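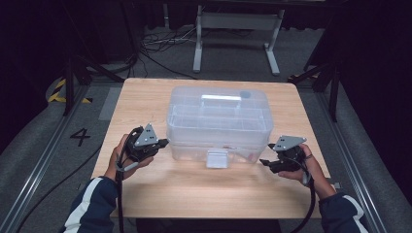 Notebook > Dye bench > August

Madder, second vat

Started at 7:40 a.m. because I couldn't wait any longer to see what the Juvmont roots would do. They've been soaking since last night in plain tap water, and the smell when I took the lid off was wonderful, sort of beets and wet hay. Ground root this time, from the paper sack on the bottom shelf. The chopped stuff from spring is still good but it gives its color up so slowly.

Wool is the Petrauskas two-ply, 194 g dry, scoured and then mordanted with alum at 16 percent. I know the card on the wall says 12. I went up a little on purpose after the patchy skeins last month, and the yarn took it fine, no stickiness when I squeezed it out.

Heat: slow, slow, slow. Last time I let the pot run away while I was on the phone and we got brick brown (a nice brick brown, but still). Target is 130 F for the first stretch and then hold. The small burner overshoots on its lowest setting, so I had the pot half off the ring and kept nudging it back. Somebody please remind me to look for a heat diffuser.

8:25 — pot at 130, liquor already a deep rusty orange. Wool in, wetted out first.

9:10 — oh, this is good. Real red at the ends where the yarn sits lowest, coral higher up. Turned the skeins and pushed them under with the long spoon. Added a pinch of chalk. Our water is so soft that I think chalk is most of the story here, and I want to test that properly with two small pots side by side, one with and one without.

10:30 — heat off. Left everything in the pot to cool. I kept lifting a corner to look and should have left it alone.

3:15 p.m. — out, squeezed, rinsed 2 times in cool water. The first rinse ran orange and the second nearly clear. Hung in the back passage out of the sun. Wet color is a proper warm red, the closest we've come to the old Gunine sample book, page with the torn corner. It'll dry lighter, so I'm trying not to get carried away. (I'm completely carried away.)

Exhaust bath still has plenty in it. Dropped in the leftover mini skeins for an overnight soak, no heat, just to see. I'd love a pale peach for the border on the striped blanket, and if it comes out muddy I can overdye it with weld.

To do:
- snip a sample from each skein before anyone winds them
- window test, half covered with card, leave it up until the end of the month
- write the new alum figure on the wall card in pencil, not pen
- strain the spent root and dry it on newspaper, I want to try it once more with a splash of vinegar
- order more pH strips, we're down to the curled ones

If whoever is in next wants to use the big pot, the peach skeins can move to the enamel bucket. Pour the liquor in with them.

Recent entries
Weld on linen, third try
Walnut hulls: how long is too long
Iron dips and what they did to the gray yarn
Scouring notes for greasy fleece
Madder, first vat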